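The Slow Train to Prarnunari

28 September 2019

I booked the night train because I was cheap. The flight to Prarnunari was $182 and the sleeper was a lot less, and I figured I'd read a book and maybe see some mountains. I didn't open the book once!

The line runs 162 miles, which a decent car could do before lunch. The train takes all night. It stops at Wusa for a good long while so the freight can go by, and everyone climbs down in their socks and sandals to buy boiled corn from the carts on the platform (get the one with chili, trust me). I stood there at two in the morning with butter on my chin, talking to a retired couple about their knees, and I couldn't remember the last time I'd been so happy to be delayed.

My bunk was number 28, top row, right under the vent. If you're tall, ask for a lower one. I slept in little pieces, an hour here and there, and woke up every time we crossed a bridge. 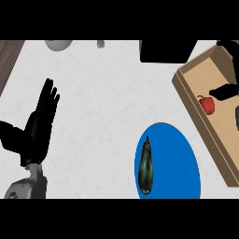
So is the sleeper worth it if you're in a hurry? Take the plane if you have somewhere to be by breakfast, and save the train for a trip with a loose morning at the other end.

My loose morning went to Ait Ali, a tea house two streets from the station, where they let me park my bag behind the counter and sit until my legs stopped swaying. The bread came out in a basket with a cloth over it. I ate all of it, then ordered another one and pretended it was for later.

I'm going back in November, when the top of the pass should have snow on it. I've already asked for a lower bunk, and I'm bringing real shoes for Wusa.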